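November, workshop notebook, glaze and clay bench

Back on the Pritow clay after three weeks of mucking about with other people's stuff, and I'm so glad to have my hands in it again. It throws like butter (a bit short at the rim if you let it sit, so don't let it sit). Kneaded up the lot from the blue bin, including the trimmings from last time, and it came together much faster than I thought it would.

The big news is the colour tests. Robel Teshome mixed batch 36 to the Negash recipe but swapped the frit for the one we had on the shelf, and I fired it on the top shelf of the little kiln alongside 11 plain bisque tiles. I was ready for a disaster! What came out is a soft satin with hardly any crawling, just one patch near the foot where I'd left a thumbprint. Robel reckons the thumbprint is the whole story. I think the coat was a touch thick there as well, so next round I'll dip for a slow count of three and wipe the feet properly.

Kiln log: slow up overnight, cones at the spy hole by breakfast, held, then lid shut and left alone. Total cost on the meter was down on the last firing, which I'm putting down to the new lid seal. Still getting that tick-tick from the relay on the left side. Rang Purkum about a spare and they've got one, part 514, will pick it up when I'm next in Prusuvton.

Bucket 1434 (the old tenmoku) has settled like concrete. Spent most of the morning at it with the drill mixer and a dash of epsom salts and it's moving again, sort of. Sieve it twice before anyone uses it, please. And label the lid as well as the side — lids wander.

Things I want to try with batch 36:
a thinner coat over the white slip
the same glaze on the groggy body, to see if it goes grey
a tiny bit of rutile, just in one cup, don't panic Robel

Then there's the shape question, which I keep going round and round on. I've been throwing dinner plates with a wide flat rim and they warp, nearly every time, always on the side facing the elements. A small raised rim with no flange would be so much easier to dry evenly, and you'd fit more on a shelf too. I want two colours in the set, one pale and one properly loud, so they look good mixed up on a table.
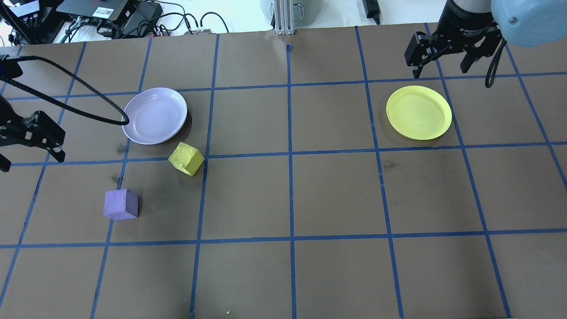
Pale lavender and lemon yellow, both with the raised rim.

That yellow is going to be a pain to match. Our stain goes mustard the second it gets near iron, so it'll have to be the white body for those, with the zircon bumped up a little. Lavender should be easier, maybe cobalt with a smidge of the pink stain.

Left the new bats drying under the window. Turn them over if you're in before me.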